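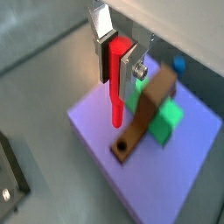
Slide 1 – Peg in the gripper, hole still to find.

Morning all, thanks for squeezing in. (Check the mic. Water is on the left.)

I'm going to talk about Trultirell, our name for a way of teaching an arm to put pegs in holes using only the view from its own wrist. I'd better admit up front that I called it a six-week project in December, and it's now August 1, 2024, so set your watches accordingly!

Start with why the wrist view is awkward. The fingers are always in the way, the peg hides things, and everything gets bigger as you go down. A fixed camera gives you a calm picture of the whole table, but it's rubbish at the last bit, where a small error has the peg sitting on the rim. We wanted to know how far you'd get with the awkward view alone.

So, the method. We recorded people steering the arm through 400 insertions. Then we took the last stretch of each one and ran it backwards – start with the peg seated, pull it out, wander off a little, and you've got a free example of how to get back. That gave us 3000 short clips to train on, and no extra steering for anybody. (Pause here, people always want to write that down.)

Results next, and go slowly. Trained on the steered runs alone, the policy got the peg home in 14 per cent of trials. Add the backwards clips and it's 69. I was chuffed with that, then I watched the failures, and most of them are the same failure: the arm lines up nicely, touches the rim and keeps pushing. It doesn't know it's touching anything. Mention Osow's force sensor, but don't get drawn into it, there's a whole other talk there.

Slide 2. Leave it up while you talk about grip. If the peg tilts between the fingers, the tip isn't where the policy thinks it is, and pulling out with a tilted peg teaches it a slightly wrong way back in. We threw those clips away by hand, and yes, it was as dull as it sounds.

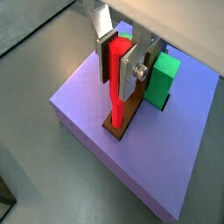

Henrike Lenz asked at the practice run whether a clip played backwards is even physically fair, given that friction on the way out isn't friction on the way in. Good question, and she's right to push on it. My answer is that we only reverse the positions and let the controller sort out the forces, so it's fair until first contact and a bit of a fib afterwards. Say so before somebody else does.

Last thing is what we'd like to try. Same clips, new holes, on the Gakau bench, with a wider range of starting heights. Data and code go up once the labels are tidied. Then questions, and please repeat them for the people at the back.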